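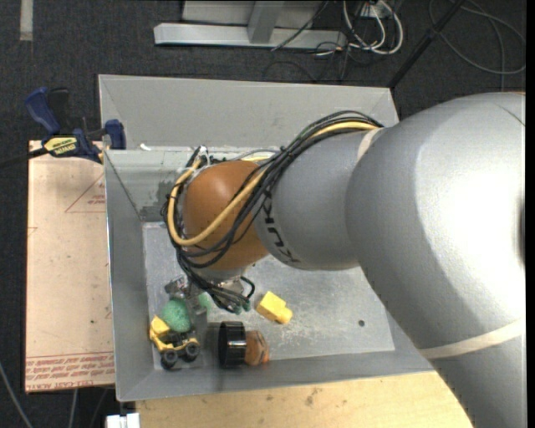

Soft goods and toys, bin 2: notebook, March

Gray metal bin, open top. Contents for the morning are the green textured ball and the yellow and black construction vehicle, both down toward one corner. Bin was wiped out before loading. No liner.

Ball. Logged under stock number 3724. Surface is rough and sponge-like. Catalog sheet from Gakeo gives no material, so the material field stays blank until they answer. Diameter to be taken with the calipers at light contact only; anything firmer reads short. Take it twice at right angles and enter both values.

Vehicle. Black wheels, gray hubs, yellow bucket part. Weigh with the bucket folded in and again with it out, to check that the scale pan is not touching the bin wall. Mansour sheet lists 89 g. Our scale was last checked against the 50 g reference, so treat anything well above that as provisional. Do not oil the axles. The last vehicle in this series was oiled and left marks on everything stored with it.

Storage. The two items should not share a bag. Ball goes in the Virkix tub, lid ajar. Vehicle goes on the open shelf, wheels down, bucket to the left, label facing out. Tub labels are peeling again at the corners; reprint on the wider tape.

Open points
Ask Dukmont whether the replacement bins have the same inside depth. The order form gives outside dimensions only.
Lighter green material: needs its own line in the stock list. Currently entered as "green, misc."
Calipers are due back in the drawer by 4 p.m.

Next entry: both weights, both diameters, shelf position.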